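August, skate lab notebook, 7:40 pm

Third go at the hockey stick flex rig. The Kornix shafts came back from the Lutlow rink with tape still on the blades and somebody's lunch on one of the grips. Cleaned them, grumbled, started over.

Loaded the first stick at midspan, 397 newtons, held for 48 seconds. Deflection crept the whole time, so either the shaft is tired or the clamp is. I suspect the clamp. I have suspected the clamp since spring and have been outvoted. At 785 newtons the Uchida load cell gave a reading I'd be willing to show people, then drifted when I leaned on the bench. Stop leaning on the bench.

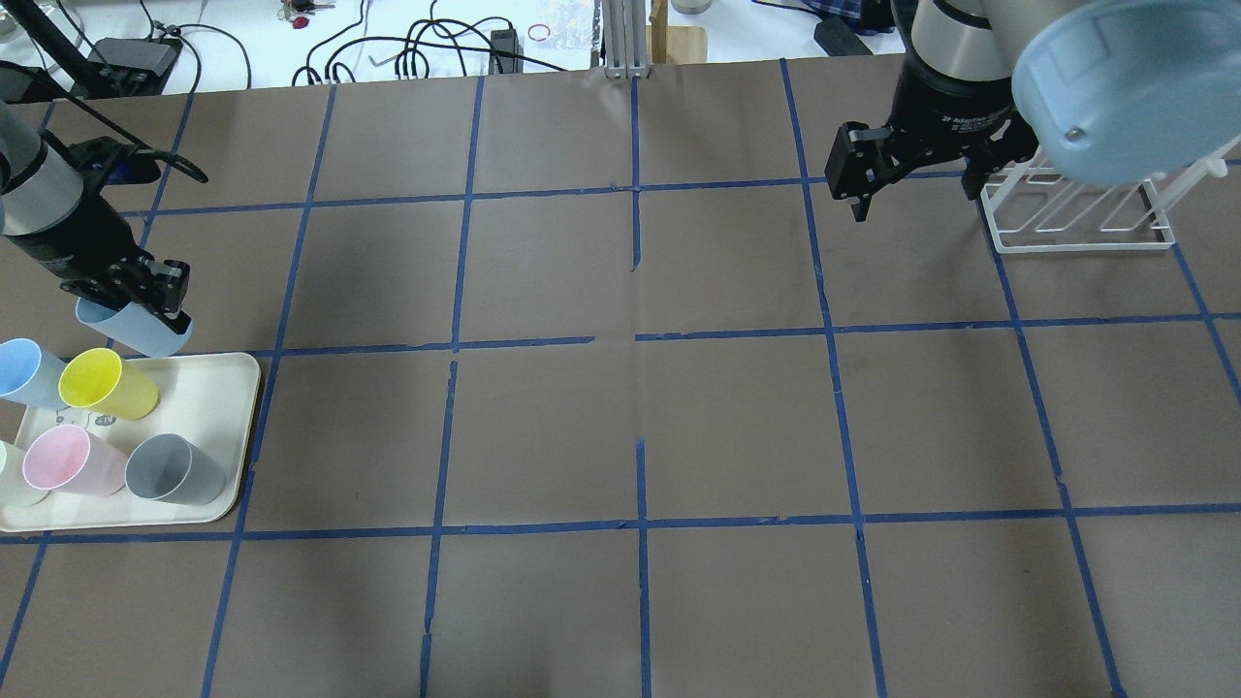

Tape grid on brown paper, cups and tray at the left.

Swapped in the Zakico stick, the one the defensemen like and the forwards call a fence post. Stiffer at both loads, same creep, which is another vote for the clamp. Slap shot cycling is set to run overnight, 2000 hits on each stick at the lower load. If you come in early and hear knocking, leave it alone.

To do: new rubber for the clamp jaws, zero the cell before every stick — every stick, not every other — and ask the rink for the puck speed sheets again. They promised them last month.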